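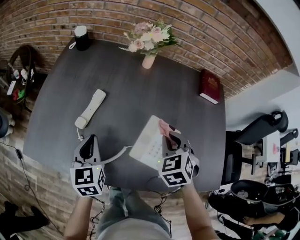 Figure 4. Desk telephone with the handset off and laid beside the base.

Section 4. Cleaning and Care

This section covers routine cleaning of the Carska corded desk telephone. It applies to all versions with a push-button base and coiled handset cord. For wall mounting, see Section 6.

How often to clean

A phone used by one person needs a light wipe once a week. A phone on a shared desk or at a front counter should be wiped at the end of each day. Clean the cord and the underside of the base once a month, or whenever you move the phone.

What you need

Two soft cloths, lint-free if you have them
Lukewarm water
A mild dish soap with no bleach or scouring agents
Cotton swabs
A soft, dry brush, such as a clean paintbrush

Lolico surface wipes (sold separately) may be used in place of soap and water on the plastic parts. Do not use them on the line jack or the handset jack.

CAUTION: Unplug the line cord from the wall before you use any liquid on the phone. If your model has a power adapter, unplug that as well.

4.1 Getting ready

1. End any call in progress and let other people in the building know the line will be out of use for a few minutes.
2. Unplug the line cord from the wall jack. Press the small tab on the plug and pull straight out. Do not pull on the cord.
3. Lift the handset and lay it on the table beside the base. Leave enough slack in the coiled cord that it does not drag the handset when you move the base.
4. Move cups, vases and anything else that holds water out of reach of the cord.

NOTE: The handset cord can stay connected for a normal wipe. Take it off only if you are cleaning the cord itself (see 4.4).

4.2 Cleaning the base

1. Tilt the base toward you and brush loose dust out from between the buttons. Work from the top row down.
2. Dampen a cloth with soapy water and wring it out well. It should not drip when squeezed.
3. Wipe along the upper edge of the base first, then the sides. Dust collects on the upper edge and will fall onto the buttons if you leave it until last.
4. Wipe the buttons with light pressure. Pressing hard will not harm them, but it can push moisture underneath.
5. For marks between buttons, use a barely damp cotton swab.
6. Lift the base and wipe the underside and the rubber feet. Wipe the tabletop under the phone before you set it back down — grit on the table will scratch both surfaces.
7. Dry everything with the second cloth.

CAUTION: Never spray cleaner directly on the base. Liquid that gets under the buttons can cause them to stick or to dial twice. This kind of damage is not covered by the warranty.

4.3 Cleaning the handset

1. Hold the handset with the mouthpiece facing down so that nothing runs into the openings.
2. Wipe the grip, then the earpiece, then the mouthpiece.
3. Brush the small holes in the earpiece and mouthpiece with the dry brush. Do not poke them with a pin or toothpick.
4. Dry the handset and leave it off the base for 10 minutes.

White models show makeup and hand lotion more than dark ones. If a mark stays after the first wipe, go over it again with fresh soapy water. Do not use nail polish remover, paint thinner or kitchen scouring powder. These dull the plastic, and the shine cannot be restored.

4.4 Cleaning and untangling the cord

1. Unplug the coiled cord at both ends.
2. Hold one end up and let the cord hang until it stops turning.
3. Run a damp cloth down the coils. Do not stretch the cord flat to clean it. A cord that has been pulled straight will not spring back.
4. Dry the cord and plug it back in. You should hear a click at each end.

If the cord is cracked or has lost its spring, order a replacement, part number 563, from your Varkelard dealer.

4.5 Putting the phone back in use

1. Set the base on a flat surface, away from the table edge.
2. Plug in the line cord, and the power adapter if there is one.
3. Lift the handset and listen for a dial tone.
4. Press each number button once and listen for the tone.
5. Hang up. Check that the handset sits flat and that the cord is not caught under it.

If there is no dial tone, check both ends of the line cord first, then the coiled cord. If the line is still dead, go to Section 8, Troubleshooting.

NOTE: Stored numbers are kept while the phone is unplugged for cleaning. Models with the Bakke memory module hold up to 99 numbers and do not need to be reset.

Revised 3/11/19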